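Ticket 308 – Reservierungssystem, Restaurant Brument, Standort Irnau
Status: in Bearbeitung

Seit der Schließung der Filiale Dreltden im Februar nimmt das System dort weiter munter Tische an. Für heute 19 Uhr stehen 14 Gäste im Buch, die vor einer verriegelten Tür speissen werden.

Cache geleert, Standort deaktiviert, Server neu gestartet. Danach war Irnau geschlossen und Dreltden offen.

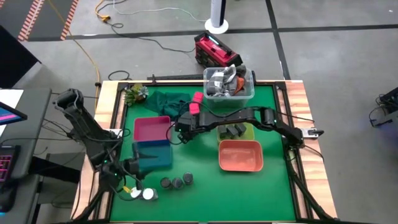
Arbeitstisch mit grüner Fläche und zwei schwarzen Roboterarmen

Update 16:40: Standort-IDs waren vertauscht, ist korrigiert. Bednárik verschickt die Absagen, fast 60 Stück. Bitte Gutscheintext prüfen, er lädt nach Dreltden ein.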